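Home | Notebook | Stores | Contact
Print this page | E-mail this page

6th July — laundry and bagging, Derkeck bench

Back on soft things today, which I enjoy far more than boxes, even if everything ends up creased. I started with the striped cloth, the yellow and white one, and tried it with the plain white fabric tucked in against it. Two cloths together are a proper nuisance to sort out! The thin stripes do help (you can follow a fold by them), but white on white is hopeless to read.
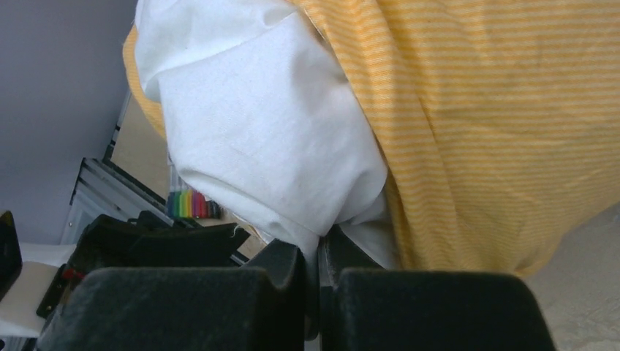 I'd like a heavier striped one as well, so I've put it on the Eranau order with 4 plain pillowcases. The list we wrote in April still says tea towels only and wants changing.

Then on to the orange-yellow bag with MICKEY MOUSE on it in white letters. It's big, puffy and a bit shiny, and it takes up a lot of table — lay it diagonally if you're using it. Look for the lettering first when you want to know which way round you've got it, as the wrinkles tell you very little.
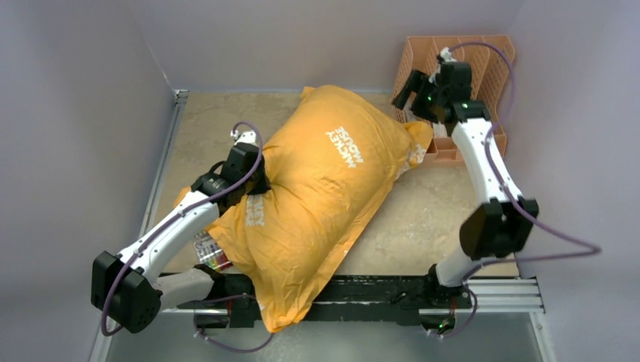
Still to do

Label the cloth drawer. Ask Vetbridge for 10 more drawer tags. Wash the whites before the next go.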